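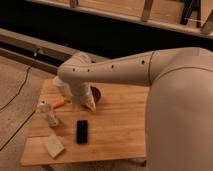
Rodedham desk-clearing trial moves to second stage

Jun 12, 2026 | Workplace | Text: Noémie Campbell

The Rodedham study on small-item clutter has finished its first stage, project lead Adaeze Okoro said. The study looks at how small everyday items end up spread over shared work surfaces and how they can be sorted and put away with less handling.

The first stage covered 19 shared work surfaces. Staff logged 668 items left out at the end of a shift. Cups, markers, phones, bottles and loose lids made up most of the log. Lids separated from their containers took the longest to deal with, as each had to be matched before it could be stored.

The test surface is a light wooden top with no tray, divider or marked zones. Items are set down at varying distances and angles. A marker may lie diagonally, and a bottle may stand well away from a cup. Kendra Nguyen, who wrote the test protocol, said layouts are changed between runs so that results do not depend on one arrangement.

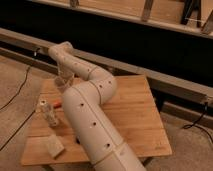

Small items on the left half of the wooden board.

Stage 2 compares two clearing orders. In the first, upright items are removed before flat ones. In the second, work proceeds from the edge of the surface toward the center. Each order will be run 30 times. Time per item and number of items knocked over will be recorded.

Storage inserts for the second stage are supplied by Trolleck. Raghavendra Amin will check the logs for missing entries before the figures are released.

Results are due in September. Offices that want to submit their own item logs can request the form from the Rodedham project desk.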